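Shop Floor Talk > Automation and Jobs
Thread: Arm on the kitting bench, what happens to the kitters?

benchmom_dee
Posted Jun 21, 2018
Hi all, longtime reader, and I'm sorry in advance because I ramble. I've been putting tool kits together at Drastholm for 15 years, which mostly means a screwdriver goes in a bin, then the next thing, and so on until my shoulders tell me it's lunch. In March they started trying out an arm for the picking part. My lead, Chrysanthi Drakos, has been very decent about it and lets us stand there and ask whatever we like. I'm putting a few pictures in as I go so you can see the kind of work I mean. It starts with a screwdriver on the table, same as it always did for me.

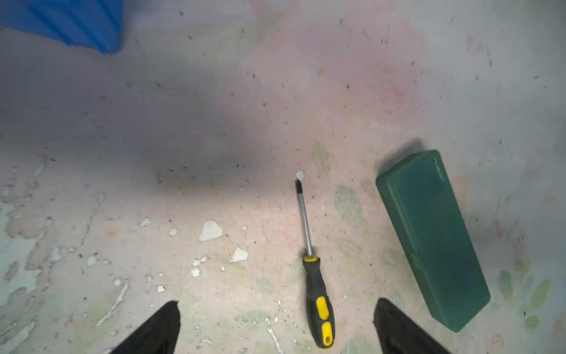
Does the company still need kitters once the arm does the picking?
So far all of us are still here. Chrysanthi says the hours move over to checking, restocking and fixing whatever the arm gets wrong, and we were all put on the same rate for it.

I want to believe that, and mostly I do! But I'd love to hear from folks who are further down this road than we are.

oldtorque
Further down the road here, at Futangate. "Still here" was true for us too, the first year. Then two people retired and their spots were never posted. I'm not saying your lead is lying to you, she sounds like a good one, but ask her what happens when somebody leaves. We went from 663 kits a shift to a good many more, and the break room got quieter.

prairie_wren
I have to disagree with oldtorque a little, with love. My wrists were shot from this job. I did 400 reaches before first break and went home and couldn't open a jar of pickles. Now I look over finished bins and I can knit again in the evenings, which my grandkids will confirm, as they all have more hats than they need. The job got duller in spots, I'll give you that.

benchmom_dee
Oh wren, the jar thing, yes! My husband does all our jars. Next one is a screwdriver down in a blue bin, and a bin like that is pretty much what I looked at all day long before any of this.
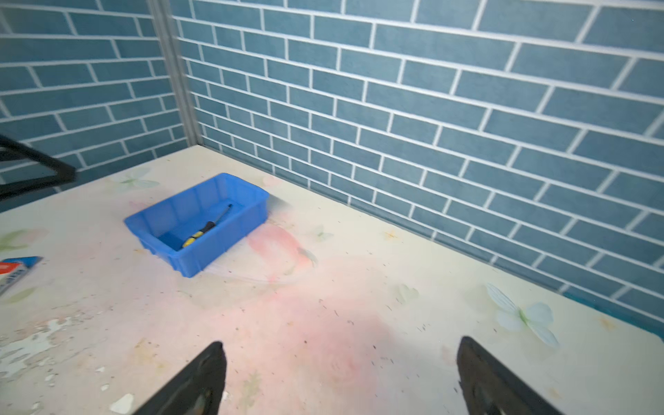 Re: Training and pay

oldtorque
Get the training in writing. We had a fellow from Deligiannis in for two mornings and after that we were "trained." If they want you clearing faults, that's a different job from kitting and it ought to pay like one.

benchmom_dee
That's fair, and I wrote it down on my hand so I'd remember to ask. What I like is that she let us have a say in how the bench is laid out. I told her the bin should be close enough that the tool doesn't travel far, and that's just something you learn from years of doing it tired.

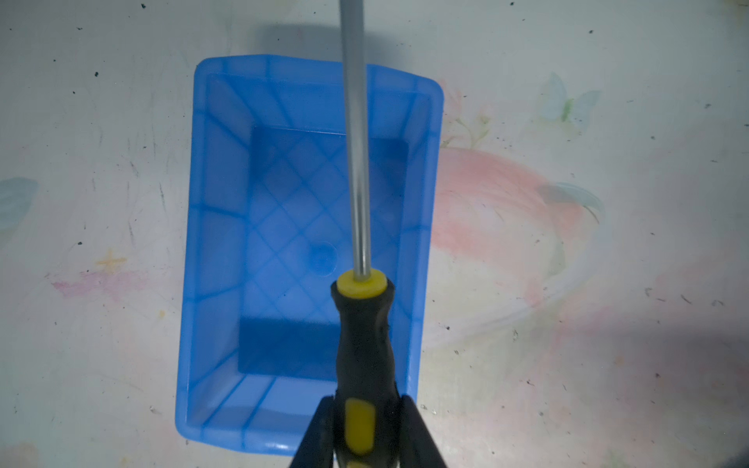 And then there's the handles, which I went on about for so long that she pulled up a chair. Some of the tools are fat in the middle and some are skinny, and I can tell you with my eyes shut which ones like to roll. It felt good to be asked. I don't know how long they'll keep asking, oldtorque, so I take your point there.

prairie_wren
Keep talking to her while she's listening. And ask about Prorkden if they bring it up, that's the tracking software we got afterward, and I liked it a lot less than the arm.

oldtorque
Agreed with wren on that one, mark your calendars.

benchmom_dee
Ha! Will do. I'm on early shift tomorrow so I'll ask about the open spots and the pay, and post back here over the weekend.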